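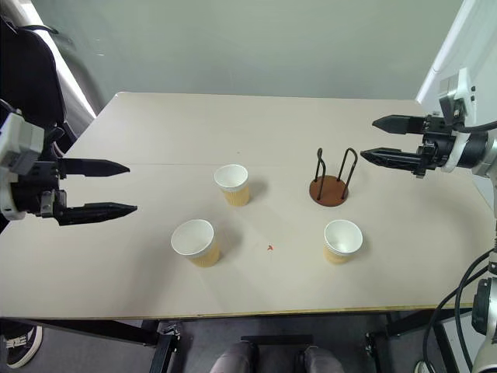

From: Seema Saxena
To: Irby Owners list
Subject: Re: Rear brake binding after new caliper

Gaurav Upadhyay wrote:

> Hello all. I replaced the nearside rear caliper on my Irby saloon in
> December as the old one was seized solid. New caliper, new pads, old
> disc as it measured up fine. Bled it twice and the pedal is good.
>
> The trouble is that after 20 miles or so that wheel is a lot hotter
> than the other side, and with the back end jacked up it is stiff to
> turn by hand. If I leave it overnight it frees off a bit. The car has
> done 86 thousand and the flexi hoses look to be the originals.
>
> I have had the slider pins out and greased them, no change. The
> garage in Jadalstead wants to fit another caliper at 247 pounds plus
> labour. Before I say yes, is there anything else I should look at?
>
> Gaurav

Gaurav,

I would not buy another caliper yet. I had much the same on mine and there were two separate faults, neither of them in the caliper.

Start with the handbrake cable. With the handbrake off, look at the lever on the back of the caliper. It should be sitting right back against its stop. If there is any gap at all, the cable is holding the brake on slightly. Unhook the cable from the lever, pump the pedal a few times and spin the wheel. If it now turns freely you have found it. The outer sleeve rusts where it goes through the bracket on the trailing arm, and the inner then sticks. You can't really see this until you take the cable off.

If the cable was adjusted up at some point to make up for the old caliper, it will be too tight for the new one. Slacken it right off at the equaliser, pump the pedal until the caliper has set itself, and only then adjust the handbrake. Folasade Bashir posted the full order of doing this a while back and it is in the list archive under "rear handbrake". She gives the number of clicks too.

The other thing is the hose. They swell up inside with age and let fluid through to the caliper but don't let it back again, or only slowly. Your wheel freeing off overnight sounds a lot like that. To check, drive it until it starts to bind, jack it up safely and crack open the bleed nipple. If a little fluid comes out and the wheel goes free, there was pressure trapped. Then nip it up, press the pedal once so it binds again, and open the union at the body end of the hose, where it meets the metal pipe. If that doesn't release it but the nipple does, the hose is blocked. Have a tray under it and keep the fluid off the paint.

At that mileage I would change both rear hoses whatever you find. I got mine from Vadance. The Dewan ones are cheaper but Szu-yu Tseng had a pair where the bracket end was the wrong shape and had to be filed, so check before you take the old ones off. Soak the unions the night before and use a proper flare spanner. One of mine rounded off anyway and I ended up making a new length of pipe.

One more check on the pads. Some pattern pads are a tight fit in the carrier with the new clips in. They should slide by hand. If you have to tap them in, clean the rust from under the clips with a file, and take a little paint off the ends of the backing plates if they are still tight.

I did all this around 2,000 miles ago and both back wheels now run at the same temperature.

Does yours have the single cable with the equaliser under the tunnel, or the later two-cable set-up? Hamdia Mersha has the later one and I think the adjuster is inside the car on those, under the gaiter. Worth knowing before you order a cable, they are not the same length.

Seema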